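Juderville Community Workshop
Automation bench: progress thread

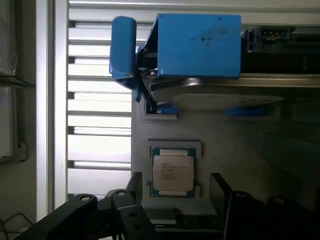
1/ The automation bench at the Juderville workshop has been given over to one build since June: a small arm that can handle a processor at a server tray. This thread records the state of the work for members and for the other shared shops that have written to us.

2/ The build is called Asari. It is a members' project, paid for from bench fees and made largely from parts already in the building. The workshop provides the space, the power and the insurance. The design decisions belong to the build group.

3/ Processors were chosen as the subject because the electronics bench receives retired server hardware and sorts it by hand. Members asked whether part of that sorting could be done by a machine they could build and repair themselves.

4/ The task is defined narrowly. Asari is to approach a processor, close on it from two sides, lift it straight up, and place it in a carrier. Opening latches and levers on the tray remains the work of a person for the present stage.

5/ Several readers have asked why the group did not begin with a suction cup. A cup is the usual answer for a flat metal lid, and it is a good one. The group wished to learn about fingers, and the bench had no vacuum pump that could be run beside the sewing room without complaint.

6/ Fingers. The current pair is black and is the third set. The first set was too wide at the tips. The second set was narrow enough but bent under load, and the bend was worse on one side than on the other.

7/ On the third set the group made the plates thicker and moved material away from the tips. Members who have drawings of the second set should discard them. The mounting holes do not match.

8/ The two fingers are not mirror images. This was questioned at the last bench meeting and the question was fair. One side serves as a reference and the other does the closing. The group found it simpler to set up one side with care than to set up both sides adequately.

9/ Closing force is set in software and limited in hardware. The hardware limit is a plain spring. Any member who changes the software value is asked to write the old value on the card at the bench before saving the new one.

10/ Camera. A small camera rides at the wrist and looks out past the fingers. An earlier version used an overhead camera on a stand, and the arm blocked its own view at the moment the view was most needed.

11/ The wrist position has its own cost. Close to the tray, the field is filled by whatever is nearest, and parts beyond the processor compete for attention. Blue release levers and shiny plates have both been mistaken for the target by the detection program.

12/ The group dealt with the shiny plates by turning off one lamp. A more thorough solution is on the list. It has been on the list for some time.

13/ Daylight is a further matter. Light through the slats beside the bench changes over the afternoon, and settings made at 3 p.m. have not held until evening. Trial runs are now recorded with the time of day beside them.

14/ Software. The arm is driven by a control package written by members, under the working name Pronel. It runs on an ordinary desktop computer and keeps a plain text log. It has no network features and the group does not intend to add any.

15/ Pronel moves the arm in short steps and waits after each one. Visitors often remark that it is slow. The speed was set by the build group and will be reviewed when the lifting trials are complete.

16/ Results so far. In the most recent series the group ran 70 approaches to a seated processor. In 8 of them the fingers stopped out of line and the run was ended by hand. The remainder reached the position from which a lift could be attempted.

17/ Reaching position is a different thing from lifting. The lifting trials have been done with a blank cut to size, and a full series with real parts has not been completed. Figures for lifting will be posted when the group has them, including the failures.

18/ On the cause of the 8 stopped runs: most came after the tray had been moved and put back. The tray rests against two stops, and it is possible to seat it against one stop and miss the other. A third stop has been cut and will be fitted.

19/ A reader asked about damage to hardware. All parts used in trials are retired and are recorded as such when they reach the bench. None will go back into service. Members should not bring working equipment to Asari for any purpose.

20/ Another reader asked about static. The bench mat is grounded, wrist straps hang at the left of the bench, and the fingers are to be fitted with a grounding lead. Until the lead is in place, the group makes no claim that the arm is safe for live components.

21/ Safety for people. The stop button is on the front edge of the bench. It cuts motor power and leaves the computer running. The arm sags when power is removed, so hands should be kept clear of the space below the wrist at all times.

22/ Persons under 16 may watch trial runs in the company of an adult member. They may not operate the stop button as a turn-taking activity. This had become popular on open evenings and was wearing out the switch.

23/ Cables. The loose cables at the side of the bench are due to be clipped and labeled. Until that is done, please do not pull on any cable to find out where it goes. Ask the person who has the bench booked.

24/ Storage. The shelves near the bench hold wrapped parts for more than one project. Items for Asari carry a yellow dot. Items without a dot belong to someone else, even where they look useful.

25/ Costs. The group has been asked for a full figure and cannot yet give one, as a good part of the arm came from an older machine known in the shop as Faulkner. Faulkner was a label-placing arm built by former members, and it had stood unused for 11 years.

26/ The base, two of the motors and the main bearing are from Faulkner. The wiring was not kept. Members who worked on the earlier machine are invited to look over what was done with it, and to bring any notes they may still hold about the bearing.

27/ New purchases were limited to the wrist motor, the camera, the spring and material for the fingers. Receipts are in the bench folder and may be read by any member during opening hours.

28/ Drawings. Files for the third set of fingers will be placed on the workshop's shared drive after one further check of the hole spacing. They may be copied and changed freely. The group asks only that changed versions be given a different file name.

29/ The files assume a printer or mill that holds size well across a long flat part. Two other shops have reported warping on the larger finger. Printing it on its side helped in one case and made no difference in the other.

30/ Next stage. The work will proceed in this order: the third tray stop, the grounding lead, then the lifting series with real parts. The carrier that receives the processor is finished and needs no change.

31/ The question of latches will be taken up after that. Some members would like the arm to open a socket by itself. Others consider this a separate machine. Both views have been entered in the bench notes and the matter will go to a members' meeting.

32/ Help wanted. The group would welcome a member with experience in tuning small motors, and a member willing to rewrite the setup guide. The present guide was written for the second set of fingers and is wrong in over 3 places.

33/ Bench time. Asari has the bench in the evenings. In the mornings it is open for general booking, with the arm parked and its power off. Please leave the tray where it stands. If it must be moved, leave a note on the card so that the stops can be checked before the next run.

34/ Correction to post 9: the card is now kept in the bench folder with the receipts, and it is no longer taped to the bench. The instruction to write down the old value stands, and the same card is to be used for the notes in post 33.

35/ Questions may be sent as replies to this thread or left in the box at the front desk. Replies are read by the build group at its bench meeting and answered afterward, so a delay of several days is normal.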